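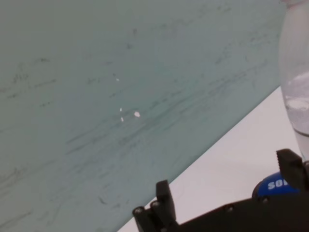 My indoor soccer league starts back up in September and our team lost its regular keeper, so I volunteered. I'm 59 and played outfield my whole life, never in goal. I've been practicing in a spare room at home by throwing a ball against the wall and catching the rebound. The wall is a gray-green color with dark streaks and smudges across it and a few small white specks, and I pick one of the specks and try to hit it each time. Catching at chest height is fine. Anything below the knee I either drop or push straight back out in front of me, and in a small indoor goal that means someone taps it in. I have 15 minutes or so most evenings and no partner. What should I work on alone, and do I need real keeper gloves for indoor? Some of the guys say bare hands are better with the low-bounce ball.

Asked by Elikem Korletey, August 15, 2020

3 answers

Answer from Despina Christodoulou

I coached keepers at Lernham for a few seasons, mostly adults who came to it late like you. Low balls are hard for former outfield players. They bend at the waist and reach down with stiff legs, so the ball hits the hands early and bounces off.

Get your knees bent before the ball comes. For a ball along the floor, put one knee down toward the other heel so there is no gap, put your hands behind the ball with the little fingers close together, and let it roll up your forearms into your chest. Then fold over it. Do it slowly at first. Roll the ball at the wall by hand and pick it up 20 times without trying to be quick.

After that, stand closer and throw underarm so it comes back at shin height. If you can't hold one, push it out to the side and never to the middle. Put something on the floor on each side as a target for this. Plastic bottles are fine. Put some water in them so they don't fall over when you walk past. 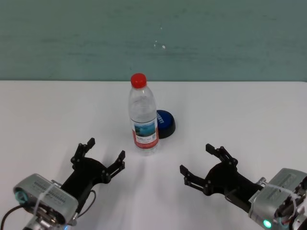
Gloves and knees

Gloves are your choice. I would wear thin ones indoors. The thick outdoor kind make it harder to throw the ball out, and you will do a lot of throwing. What you do need is knee pads and long pants. A hard floor is rough on the knees at any age, and 15 minutes a night adds up. If your knees are sore the next morning, skip a day.

Answer from Lamisi Sulemana

bare hands with tape on the fingers. everybody in my league does it. also ask if your league lets the keeper come out of the area because ours doesn't and I gave up 2 penalties before someone told me

Answer from Ekua Abugri

Agree with the knee pads. I bought the Zasier ones and they slide down when I run, so try a pair on before you pay for it.

I'd add footwork. Move side to side across the width of the goal facing forward, small steps, without crossing your feet. Mark the width on the floor if you have the room. Most of the goals I let in at first were because I was standing in the wrong place.

Comment from Elikem Korletey

Thanks all. I was bending at the waist, my wife confirmed it. Will check the rule about coming out of the area.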